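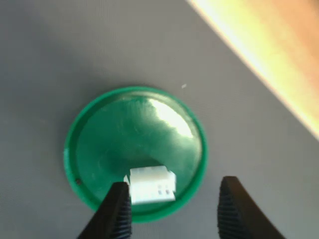

ロボットの公開デモは、予約なしでも見学できるのか。
席が空いていれば当日でも入れるが、Trerkanceの場合は事前に申し込んでおくほうが確実だ。

2021年11月4日(木)、SkuvvilleにあるTrerkanceの見学会に行ってきた。参加費は300円で、受付で名札と資料を渡される。午後の回は2部構成で、前半が説明、後半が実演だった。

説明の担当はRocío Arellanoさん。テーマは小さな部品のつかみ方で、緑の皿に置いた白いコネクタのような部品を、黒い2本の指のグリッパーで扱う。指の内側には細かい溝の入った滑り止めがある。溝の向きについて質問したら、横向きのほうが今の部品には合っているという答えだった。縦も試したそうだ。

制御ソフトはFementという名前で、社内で作っている。資料によると、4月からの試行回数は3,173回。成功率は載っていなかった。聞けばよかったと帰りの電車で思った。

実演は想像より静かで、動きもゆっくりだった。前の列に座らないと指先は見えにくい。後ろの人はほとんどモニターを見ていた。

駅からはバスで、Sosa前の停留所で降りて徒歩2分。帰りの便は夕方になると少なくなるので、時刻表は先に見ておいたほうがいい。次回の日程はまだ出ていない。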